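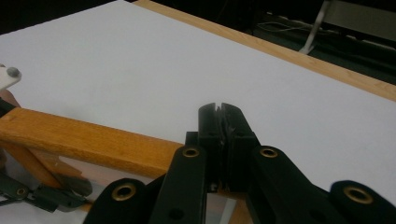 Ekine Ó Dálaigh

**Puddale work table cover, white**

A plain white sheet for covering a table while you build, glue, sort or pack on it. It lies flat and covers most of the top. In the picture it's on a table with a honey-colored wooden edge, with a small wooden frame standing on it.

I wrote this page for the Rorkmont shop, where the cover sells mostly to people who do small assembly jobs on a table they also need for other things. A white surface makes dropped screws easy to find. Brass ones show up well, and so do black brackets. Clear plastic parts are harder to spot, so keep those in a dish.

## Size and ordering

| | |
|---|---|
| Item number | 537 |
| Length | 200 cm |
| Color | White |
| Sold as | Single sheet or pack of 3 |
| Finish | Plain, no grid or printed ruler |

The length is measured before trimming. Measure your table along its longest side and decide how much edge you want to leave bare. Many buyers leave a strip of wood showing all the way around – it gives you somewhere to put clamps, and the sheet doesn't catch on your sleeves. If you want it to hang over, add the drop on both ends before you order.

We don't cut to size. Household scissors will do it. Mark the line on the underside with a pencil and a long ruler, and cut in one go if you can.

## Setting it up

1. Clear the table and wipe it down. Grit under the sheet will show as bumps.
2. Unroll the sheet with the curl facing down and leave it overnight with a few books on the corners.
3. Square it to one long edge of the table first, then smooth toward the other side with your hand.
4. Tape the corners if you plan to slide heavy parts across it. Low-tack painter's tape is enough.

For light work it stays put without tape.

## What it's good for

Small wooden frames and stands, shelf brackets, model kits, picture frames, sorting hardware, wrapping parcels. You can write on it in pencil, so it also works for marking where each part goes before you start fastening.

It is a cover and won't protect the table from everything. Don't use it under a hot glue gun without a tray, and don't cut on it with a knife. For knife work, put a cutting mat on top. Wood stain will mark it for good, and so will most markers.

## Care

Brush off sawdust before wiping. Use a damp cloth and a drop of dish soap, then let it dry flat. Store it rolled, never folded – a fold leaves a ridge that takes days to settle. The tube it ships in is fine for this.

## Shipping and returns

Ships rolled in a cardboard tube. The pack of 3 comes in one tube. Unused sheets can be returned in the same tube, but trimmed ones can't. Narrow tables are better served by item 325, the half-width version, made the same way and sold singly.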